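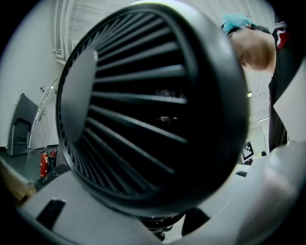 The fan head, with its black grille, on the light grey base.

Fans and the corner by the stairs

Many of you asked when the house at Vistgate will be ready for the warm months, so I write a few lines on what we are doing in March. The first work is the fans. Last summer the upstairs rooms were hard to sleep in, and we do not want to begin the season by searching in cupboards at the last moment.

Pejman Babaei has made a list of what we own. There are 11 fans in the house and two of them need a new plug. Every fan will be looked at in the same manner: the outside rim is wiped first, then the grille, with a soft brush between the vanes. Please do not spray any cleaner directly into the grille. Put it on the cloth. The switch and the cable must be checked also, and if a fan makes a noise at the low speed, tie a ribbon on it and leave it for Pejman.

For the cleaning days we ask that you cover your hair and wear old clothes. The dust from the back of a grille is very fine and it goes everywhere, I found some in my tea.

The second work is the ground floor, near the staircase. We keep the big things there and many residents put small things on top or beside them, and after some weeks it is difficult to pass. Abbas Shirazi will measure the space again before we decide what can stay. The passage must remain free at all times, also when you are only going up for five minutes.

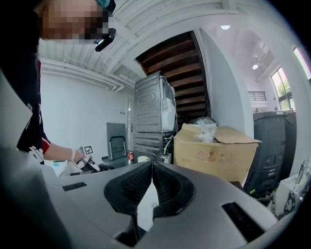 Two appliances, one on top of the other, in front of the wooden stairs.

If you have left a bag in that part of the room, kindly take it to your own shelf before the end of the month. Hoses should hang freely and not be pressed behind a machine – a bent hose was the cause of our small flood at Nokau, and the repair was 185 pounds, which came from the common money.

There is also a question of what to do with things on wheels. My own opinion is that they should go against the wall with the wheels locked, but Abbas prefers that they stay where they can be pulled out quickly. We will try his way first.

Brushes and cloths are in the blue box under the sink. Gloves are in the drawer next to it, please tell me when they are nearly finished.

Daneshvar, for the house group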